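Saturday chores, and why I have a drawer full of bags

I have been meaning to write this one since the weather turned, but every time I sat down with my tea the dryer buzzed, and you know how that goes. So it's late, it's long, and it's mostly about plastic bags and a turquoise basket. My friend Vy Kiều says only I could get a whole post out of that. We'll see! 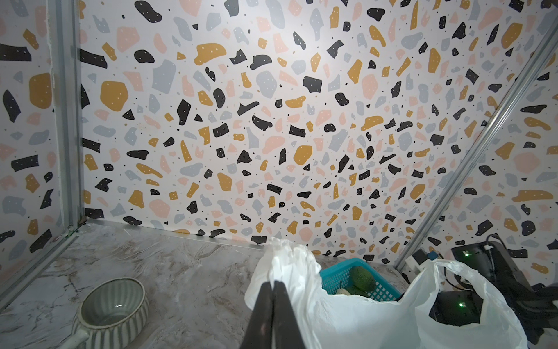
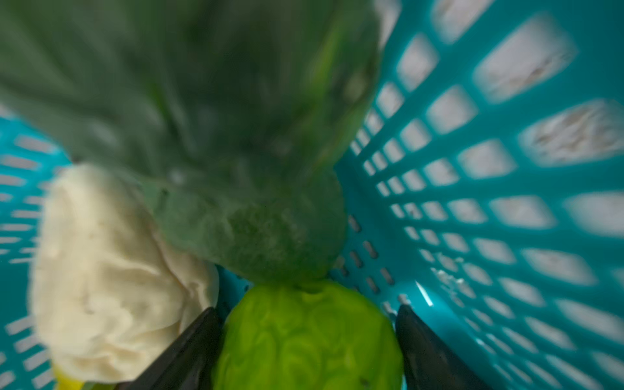
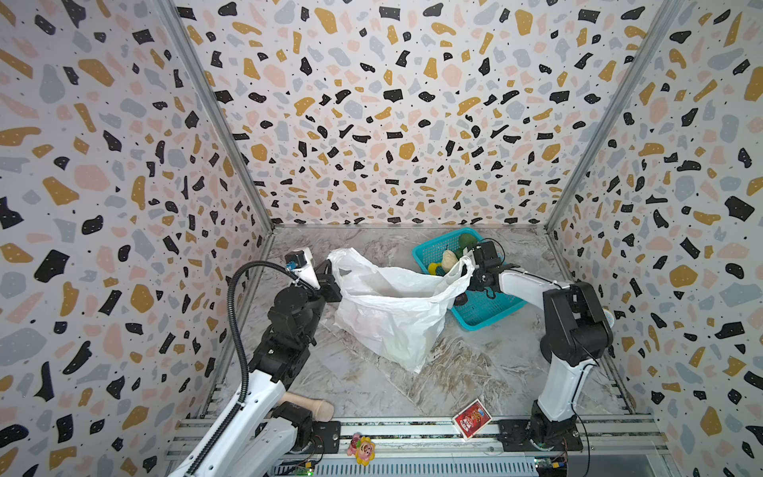
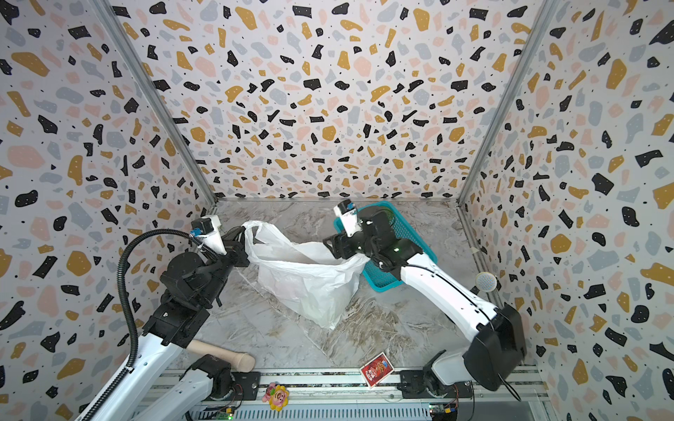
I grew up in a house where a white plastic bag was never thrown away after one trip. My mother pressed them flat on the kitchen table with the side of her hand, folded them into long strips, and then turned the strip over and over into a little triangle, tucking the end in at the last fold. She had a cookie tin of them under the sink. When we finally cleared out her place in Dristdale there were 422 in there (my sister counted, I was busy crying over a potato masher), and I brought home 200 of them because I couldn't stand to see them go.

I'm still using them. They line the bathroom bin, they carry muddy shoes, and they go along to the Hindorside market for onions and greens. The thin ones are a nuisance to open, I'll admit. The two sides cling together and you stand there rubbing the top edge between your fingers like you're trying to start a fire. What works for me is to take one handle in each hand and pull them apart gently, then give the whole thing one good shake downward so the air gets in. If you have a second person in the kitchen, let them hold the handles while you fill it. Things go in so much faster, and you don't end up chasing a lemon across the floor.

Now, the basket. I am very fond of a basket with holes in the sides. Damp towels can breathe in it, you can see from across the room whether the dish cloths have piled up again, and when it gets grubby you just rinse it in the tub and stand it upside down. Mine came from Kwok, the hardware store by the bus stop, and it has been a laundry basket, a toy basket, and for one long summer the place where the cat slept. I sort by color as I go, greens and yellows together and the pale things off to one side, although Hường Triệu next door puts everything in on cold and her clothes look better than mine, so please don't take my word for it.

Folding is the part I put off. I like to do it after supper with the radio on, small cloths first, then shirts, and towels last because they make the pile look finished. There is still a fitted sheet at the bottom of mine from last week.

Next time I want to get to the pantry shelf, and the jar of Ledine plum jam with the lid that won't budge. If you've got a trick for stuck lids, leave it in the comments. I've already tried the rubber band.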